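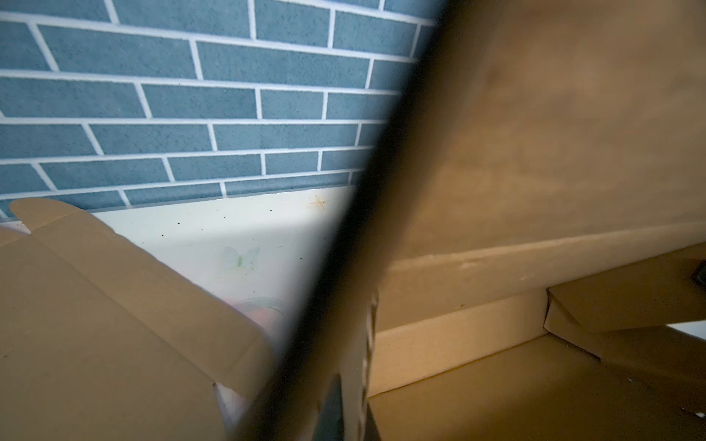 Wrist camera view from the cardboard work on the Larnuline bench.

Teaching the arms to handle boxes

The Larnuline project moved from soft packaging to cardboard in October, and most of the bench time at Pleststead since then has gone into shipping boxes. A few members have asked what the work consists of and why it takes so long, so this item covers how a session runs, what we keep and what we throw out.

The setup is two arms on a front rail, each with its own gripper and wrist camera, plus a fixed camera that takes in the whole table. The operator sits at a separate station and moves a pair of lighter arms by hand. Whatever the operator does with those, the bench arms copy. Squeeze the handle and the gripper closes. Let go and it opens. The joint positions, the gripper positions and all the camera views are saved together, and one complete run of the task from start to finish is one demonstration.

We tried leading the bench arms around directly by hand at first. It works well enough for one arm and a simple motion. With two arms and a box between them, the person doing the guiding is leaning over the table, and their sleeves and elbows end up in every recording. The training software then has to deal with a person who will not be there later. Working from the remote station fixed that. It takes longer to learn, and new operators should expect their first session to be practice only.

The target for the box work is 500 demonstrations that pass review. A demonstration passes if the task gets finished, the operator doesn't stop for long in the middle, and all the cameras recorded the full run. The last point sounds easy, but a bad cable connection cost us a whole afternoon in the winter. Please check the camera feeds before the first run and again after any break.

Speed is the other thing people ask about. A practiced operator can pick up a closed box from both ends, turn it and set it down in 18 seconds. We don't want anyone chasing that number. A steady run at half the speed is more useful than a fast one with a lot of small corrections at the end, and it is much easier to review.

The hard part with cardboard is that the box changes. A new one is stiff and springs back. After it has been squeezed a few times the edges go soft, the flaps stop sitting where they did, and a grip that worked in the morning slides off by the afternoon. For a while we replaced any box that started to look tired. We stopped doing that after talking with the packing floor at Skudholm, where the returns come in every condition you can think of, and the arms will have to deal with them as they are. Worn boxes now stay in use until they come apart. 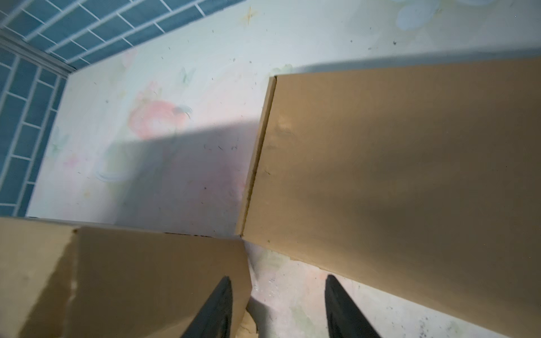 Operators should also vary where they start. If every box begins square to the back wall, the trained arms will do fine with boxes that are square to the back wall and very little else. Set them at an angle. Put one close to another so that the gripper has to go in through a narrow space. Leave one open and one closed. If a start position looks awkward to you, record it anyway, and if you can't finish the run, mark it as failed and keep going. Failed runs are stored in a separate folder and have been helpful for working out where people get stuck.

The most common place is the first contact. From the remote station you can't feel the board, so you are judging the squeeze from the pictures alone. Too light and the box slips when it is lifted. Too hard and the panel buckles between the fingers. Our advice is to close slowly until you see the board start to give, hold there, and only then move. When both arms are on the same box, get the first grip settled before bringing the second one in. Moving them together looks nice and usually ends with the box twisted.

The second place is letting go. Operators tend to open both grippers at once and pull straight back, and the box gets dragged along by whichever finger is still touching. Open, wait a moment, then back away along the line you came in on.

We ran the first trained version last month on the lift and turn. It did the lift well with boxes of the size it had seen most. On the larger size it reached for the right place but closed too early, before the fingers were past the edge. The review team went back through the recordings and found that most of the large box runs came from 2 operators who both like to close on the way in. The arms had learned the habit along with the task. So the next block of sessions will be mostly large boxes, shared out among all 13 people on the operator list.

Ó Gríofa has supplied new handles for the remote station with a wider grip and a lighter trigger. They will be fitted before the next block starts. The old ones will stay in the drawer under the station for anyone who prefers them, but please don't switch partway through a set, and write down which pair you used on the session sheet.

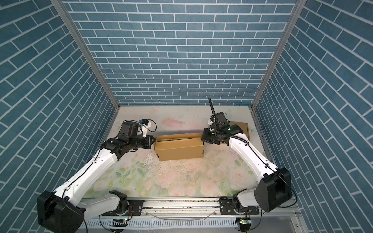 Ruairi Ritchie would like to see operators talk through their runs out loud and have the sound saved with the video. When he reviews a recording, he can see that someone changed their grip, he wrote to us, "but I can't tell if they meant to or if it slipped and they got lucky." He would also like the review sheet to have a box for "finished, but I wouldn't do it that way again," as a fair number of the runs he passes fall into that group.

The sound recording needs a microphone at the station and agreement from everyone on the list, so it will have to wait. The extra box on the review sheet is simple and has been added. Reviewers should use it from the next block onward, and there is no need to go back and change old sheets.

The next operator briefing is on 12th April at Pleststead. It will cover the new handles, the large box runs and how to mark a failed demonstration. Anyone who hasn't recorded since the switch to cardboard should plan to stay afterward for a practice set. Session sheets from the last block that are still in people's bags can be handed in then.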